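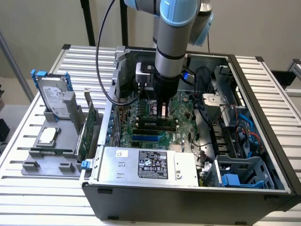

Memory work on a desktop tower laid on its side, parts fixture at the left.

Workshop Tips » Small Automation » Bench rules for robot-assisted PC stripping and refitting

The rules below are the ones in use at the Rostham repair bench. They apply to any small arm working inside a desktop case, whatever the make, and they assume that the machine's own risk assessment has been done and signed. They do not replace the maker's manual. Where the two differ, the manual wins.

Before power goes to the arm

Disconnect the mains lead from the computer and hold its power button in for 9 seconds. Remove the side panel completely. A hinged panel must come off its hinges.

Lay the case flat with the board facing up. Check that it does not rock. Push each corner in turn with one finger; if the case moves, shim it or clamp it.

Earth the case chassis, the fixture and the gripper body to the same point. Test each with a meter and write the readings on the job card. Plastic fixtures need dissipative material wherever a bare part will rest.

Tie back loose cables. SATA leads are the usual offenders, as they spring up after the first pass and foul the fingers on the second. 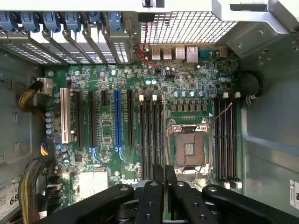
Rostham Bench Notes, no. 19, page 2

Slots and latches

Memory latches must be fully open before the gripper is sent to the slot. Do not use the fingers to force a latch and lift the module in a single move. Split it into separate moves with a pause between them.

Grip a module by its short edges or high on the face, clear of the gold contacts. Set the closing force on a scrap module first. On the Prostero controller this is held per tool, so changing the finger pads means setting it again.

Insertion has a force limit and a depth limit. Both must be active. If the arm reaches the force limit before the depth limit, it backs out and waits for a person. It does not retry by itself. One crooked push is usually recoverable and a second often isn't.

Teach positions from the board, never from the case. Cases flex, and drive cages are seldom square.

The fixture

Every part that leaves the case has its own place in the fixture, and no part is put down anywhere else. Drives and expansion cards stand upright. Processors lie flat in a pocket with the heat spreader uppermost.

Label the pockets. Wipe them out at the start of each shift with a lint-free cloth.
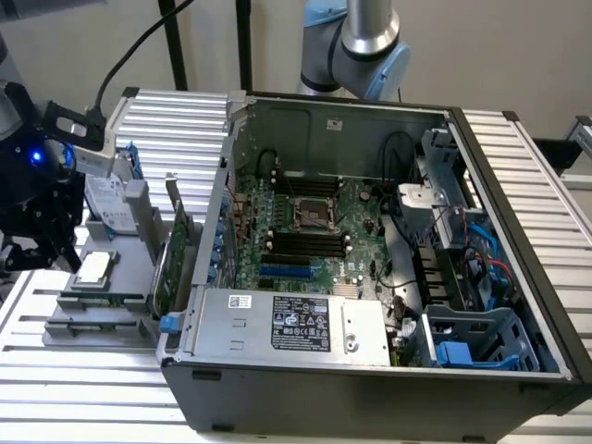

Two arms at one bench

1. Give each arm a zone and draw the zones on the job card. The space over the case counts as shared.
2. Only one arm may be in shared space at a time. Use a hard interlock, as a timed delay in the program is not acceptable.
3. Park positions must be outside shared space and must leave the fixture clear.
4. A stop on either arm stops both. Test this at every shift change.
5. Run new programs at reduced speed with a hand on the stop button for the first 19 cycles.

Open sockets

An open LGA socket is the easiest thing on the board to ruin. Nothing crosses it with a part in the gripper. Route around it, even if the path is longer. If no processor is to be fitted during the job, put the plastic cover on.

Check the contacts under a lens before and after the job, with the light coming in low from one side. Bent contacts show as a break in the pattern. Record the result both times.

Keep drivers, tweezers and loose screws off the table while a socket is open.
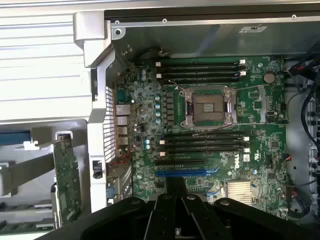

Akar writes that the rule on routing should give a height as well: "We cross the socket empty-handed all the time, and the finger tips are the lowest thing on the tool. Set a floor in software and make the program refuse anything under it." The point is accepted. A minimum height over the socket will go into the next revision, for empty and loaded moves alike.

Last revised October 2026. Replaces the May sheet.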